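Didier Rolland
February 24, 2023

Right, thread on house rules for running robot arms outside a proper lab. Been promising this for ages. Numbered, more or less.

Background for new followers: I write the operating rules for Majumder, we do tabletop handling with arms in people's homes. Not caged, not bolted to a factory floor. The big industrial standards help a bit but they assume a fence and a painted line. A living room has neither.

1/ Rule one is boring. Know where the stop button is before you power anything. Say it out loud. Point at it. If two people are in the room they both point at it. Yes you feel daft. Do it.

2/ Stop button goes within reach of the person, on the side the arm isn't. I have seen one taped to the far side of the table. You'd have had to lean across the arm to stop the arm.

3/ One person is in charge of the arm. One. The other one can shout stop but doesn't give commands. We had a near miss in May where both people thought the other was "just about to pause it".

4/ "Stop" means stop, no questions, no telling off afterwards. I don't care if it was a false alarm. The day someone gets teased for shouting stop is the day they don't shout.

5/ Tables. Folding ones are fine, I know people disagree. But open the legs fully, lock what locks, then lean on each corner with your hand. If it rocks, swap it or shim it. Don't "just be careful".

6/ Tile floors: check the feet. Rubber feet on clean tile are good, on dusty tile they skate. Wipe the floor where the legs go. Takes less time than picking up whatever falls.

7/ Start with one object. Light, plastic, nothing in it. A cup is perfect. I don't want to see glass or crockery until the plastic run has gone clean ten times in a row.

8/ Slow near the edge. If the object sits by the front of the table the approach speed gets halved, and fingers come in from the side at object height. Coming down on top of a cup at the edge is how you tip it off.

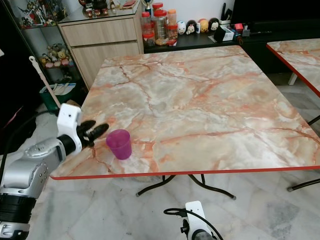 9/ Cables. Everybody's least favourite. Work the arm through its whole reach BY HAND with the power off and watch the loops. Any loop that catches on a joint or a table edge gets re-routed before you do anything else.

10/ Leave slack though. Someone at Wulach read an earlier version of this and pulled everything tight as a guitar string. Connector came out mid move. Slack, but tidy slack.

11/ Other people's stuff. You're a guest. Shelves, display cabinets, telly, ornaments, all of it stays where the family put it unless they move it themselves. If the arm can reach it, the arm is in the wrong place. Move the arm.

12/ Measure that reach with the gripper ON. Kesholm sheet gives reach to the wrist, the fingers add more. We got caught by this, so the form now has two boxes, wrist and fingertip. Fill in both please.

13/ Keep a clear strip right round the table, 68 cm minimum. Mops, buckets, bags, chairs don't go in the strip. Against a wall is ok if the arm isn't working on that side.

14/ Kids and pets: out of the room with the door shut. Not "on the sofa", not "he never comes near it". No shut door, no session. This is the only rule I've ever packed up and gone home over.

15/ Stand still when the arm is moving. If you need to walk behind it, pause first. And hands off the table, even to nudge the object back a bit. ESPECIALLY to nudge the object back a bit.

16/ Log every stop. Time, who called it, what the arm was doing, what you changed. One line is enough. We've got 313 of these now and they are the most useful file we own.

17/ What's in the log, since someone always asks: mostly dull. Cable snags, object slipping, someone's phone going off. Nearly all in the first few minutes of a session, so we now do a slow warm up run with nothing to pick up.

18/ Don't reset straight after a stop. Count to 10, look at the arm, look at the table, look at your mate. Then reset. Rushed restarts worry me more than the stops.

19/ Changing the gripper = starting again from the top. New fingers, new weight, new reach. I know its a pain. Grandico do a quick swap plate that makes it a two minute job and that's exactly why people skip the checks.

20/ Packing up counts as part of the session. Arm parked, power off at the wall, THEN unplug at the arm, then fold the table. Somebody folded the table first once. It was me.

21/ Print the rules. One side of paper, big letters, stuck up where you can read it from where you stand. If it runs onto a second side nobody reads the secnd side.

Things I've not settled yet: gloves (I lean no), and whether the person in charge should be allowed a headset. Tell me what you do, I'll add the good ones to the next version.

Also yes, you can copy all this for your own team. Change the numbers to suit your arm. Don't change number 4.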